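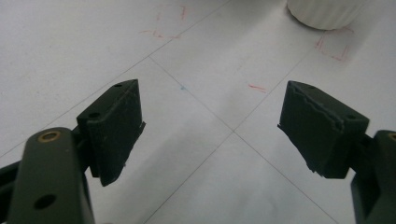 Start straight in with why I love hand-drawn maps, no biography. A map can be made of almost nothing, and that's the joy of it. Ask the room to think of the last time they told a visitor how to find their house. Did anyone reach for a pen? Good, then they've made a map, and it probably worked better than the printed one. We're very ready to read marks as places. Look at the thin lines and the bits of red on that pale surface: give me ten seconds and I've got a road, a stream and somewhere to have lunch, and the little teal spot is obviously the pond. (Pause, let people find their own. Someone always wants the red to be a wood.) The point to land is that the reader does half of the work, so a mapmaker can afford to be sparing.

Next, the Virska walk. Say it properly, VEER-ska, I got it wrong in March and was corrected from the back row. Tell them how it started: we gave people a sheet of plain paper at the end of a walk along the river and asked them to draw where they'd been. No tracing, no phones, 20 minutes. I'd expected a stack of wobbly rivers. What we got was wonderful! Bảo Khổng left out the river altogether and drew every gate, with a note on which way each one swung. Ngọc Khúc drew the smells. Bakery, wet dog, bakery again, the yard where they mend the boats. I could follow that map with my eyes shut and I rather think I'd enjoy it.

Hold up both sheets. Pass them round, ask for them back.

Scale. This is the bit where people worry, so go gently. Hand-drawn maps stretch. The part of the walk where you were tired comes out long, the part where you were chatting comes out short, and the place you stopped for tea is enormous. A surveyor would be cross. But for the person who has to walk it, those stretches are useful news. If I'm told the hill is as big as the rest of the page, I'll pack another sandwich. Mention that old strip maps for coach travellers did something similar, keeping the road in a neat ribbon and letting the compass turn as it needed to. Don't get lost in strip maps. I could do an hour on strip maps.
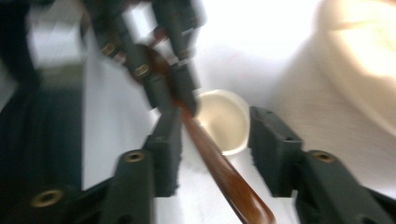
Thư Thái wrote to me after the library talk to say that all this was very charming, but a map that's wrong is still wrong, and she had once spent a cold afternoon on the moor above Flundura thanks to a friend's sketch with the footbridge on the far side of the farm. Read her letter out, it's a good letter. And she's right! A sketch can bend distance and get away with it, but it mustn't swap the order of things. Bridge then farm has to stay bridge then farm. Left has to stay left. I've added this to the talk because of her, and I now ask people to say their map aloud to somebody before they hand it over. You hear the mistakes at once.

(If running late, skip to the exercise. If not, do Alexiou.)

Alexiou is the street with the market. Diệp Ung has drawn it every spring, always on the same size of paper, and when you lay the sheets side by side you can watch the street change its mind. The cobbler goes. A tree turns up, then a bench beneath it, and the next year the bench is the biggest thing on the page because that's where everybody meets. None of that is on the council plan, where the street looks just as it ever did. Kiều Vi pointed out that the drawings also show Diệp getting fonder of the place, and I'd like to leave that hanging for a moment before moving on.

Exercise. Groups of 4, one sheet per group, pencils only to begin with. Task: draw the way from the front door of this building to somewhere you'd like a stranger to go. Rules on the board:

No street names.
At least one thing that isn't a building.
Say it aloud before you finish.

Walk round while they draw. Don't correct. If a group is stuck, ask them what they can hear on the way. Colour comes out for the last few minutes, and only one colour each, which makes people think hard about what deserves it.

Swap the sheets and see who would set off and who would ask for more help first. Allow plenty of time here, it gets loud.

Questions. Likely ones: which paper (any), which pen (a soft pencil, then whatever you like), can children do it (far better than we can), and do I throw away my printed maps. No, I've got shelves of them, and I take one up on the moor every time.

Reminder to self: the sign-up sheet for the next Virska walk goes by the door. Room for 30. Bring boots, it was mud to the ankle by the boatyard.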